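News > Laboratory > Automation

Print | E-mail

Grondale bench cell back in service after gripper work

Gridlow has returned its two-arm glassware cell in Grondale to daily use following a repair to the right-hand gripper. The cell was out of service for 5 days in January.

Operators had reported beakers slipping in the fingers during pouring moves. Inspection found wear in the finger guides and a loose mounting plate. Leblanc, which maintains the cell under contract, replaced the guides, refitted the plate and reset the closing force to 19 newtons. The left gripper was checked and needed only cleaning.

Both arms were then taught their table positions again. The black cloth stays on the bench – clear glass on a pale surface had given the cell's vision software trouble in the past – and is now pulled straight before every shift.

Acceptance consisted of 70 lifts with a beaker holding a little water, carried out at reduced speed. The gripper is to be checked again after three weeks.

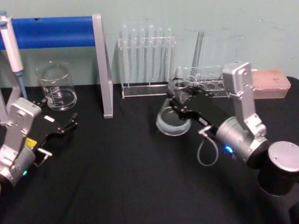
The Grondale cell with the right arm holding a tilted beaker by the rim.

Gridlow runs a similar cell in Plavport. Its finger guides will be replaced at the next scheduled stop, with the same force setting.

Shares: 3 | Comments: 0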